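About the Prillgate Robotics Club

The Prillgate Robotics Club is a student group that programs two-armed robots in simulation. It meets in the computer lab on the second floor of the Polat Building during the school year, with a short summer session in August. Current membership is 39 students across four grade levels. No previous programming experience is required. New members complete the safety and file-handling module before they receive an account.

The club began as an elective in wheeled robots. It moved to manipulation when the school obtained access to Norkus, the simulator now used for all club work. Wheeled robots are still taught in the ninth-grade technology class and are outside the scope of this page.

What We Work On

Each team receives the same robot model, the same furnished room and the same task list. The robot has two arms, each with a two-finger gripper. Tasks cover reaching, grasping, handing an object from one arm to the other, and opening doors. Teams write the motion code, run it in Norkus, and review the output from the simulated cameras along with the joint logs.

Approach exercises come first. The gripper must be opened, lined up with the target and stopped at a set distance before any contact is allowed. A rod is the standard target for this unit, as its axis makes an alignment error easy to measure.

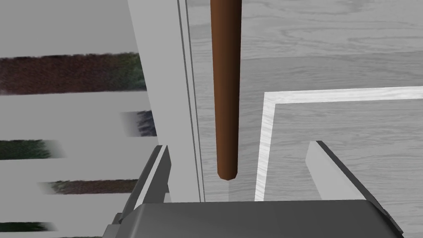 How a Project Runs

A project takes one term and is carried out by a team of three or four. In the first two weeks the team writes a task statement and a list of failure conditions. Code review begins in the third week. From then on, every change is tested against a fixed set of 100 starting positions, and the success rate is recorded in the team's log. A run that ends with an arm at a joint limit is scored as a failure even if the object was moved correctly.

Most of the difficulty lies in working with both arms together. An arm that performs well alone may block the other arm's path once the two are active. Teams are asked to plan the pair as one system and to keep a minimum clearance in the planner settings. 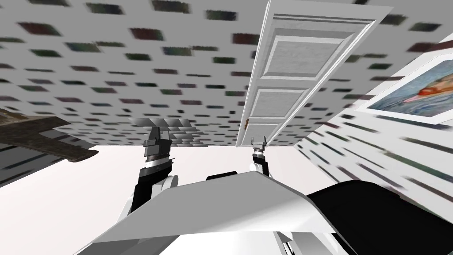
Two-arm unit: both grippers raised, room door behind.

Camera output is stored with each run. Students learn to read views taken at steep angles, in which the horizon is of little use and position has to be worked out from known features of the room. The vision unit uses these views to compare an estimated gripper position with the true value reported by the simulator. Wall and ceiling patterns are included in the exercise: strong repeated texture can mislead a feature matcher, and teams must report how their code handles it.

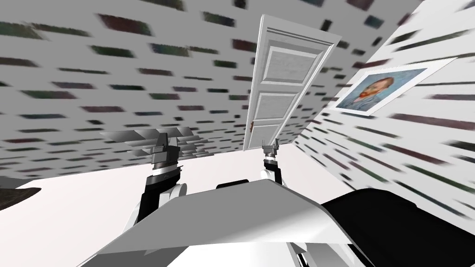

Misen wrote in the end-of-term survey that the vision unit was harder than the arm unit and should be given two more weeks: "We had the grasp working by the middle of the term. Getting the position estimate to agree with the simulator took the rest of it, and we only fixed it after we threw out half of our matches."

The unit was extended by one week the following term. The matching exercise was also split into two parts, with the first graded on the written error analysis alone.

The door task is the final assignment. It combines the earlier units: locate the handle, bring a gripper to it, close, turn and pull while the second arm stays clear.

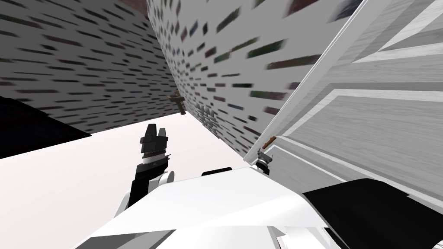
Teams may choose which arm performs the pull, but the choice has to be justified in the report. A full test set for the door task takes 54 minutes on the lab machines, so runs are scheduled through the sign-up sheet and are normally left going after the session ends. Results are collected at the start of the next meeting.

Competition

The club enters one team per year in the simulation division of the Prillgate Open. Entries are scored on success rate, run time and the quality of the written report. The report counts for a third of the total. Code submitted to the competition must have been written by students; libraries supplied with the simulator are permitted.

Equipment and Records

The lab has twelve workstations and one storage server. The run archive holds some 4000 logged attempts, including failed ones, and is open to all members for use in their own projects. Please do not rename folders in the archive.

Joining

Applications are accepted during the first three weeks of each term. Forms are available from the technology office and should be returned there with a parent or guardian signature. Meetings start at 3:30 p.m. and end at 5:15 p.m. Students who take the late bus may leave at 5:00 p.m.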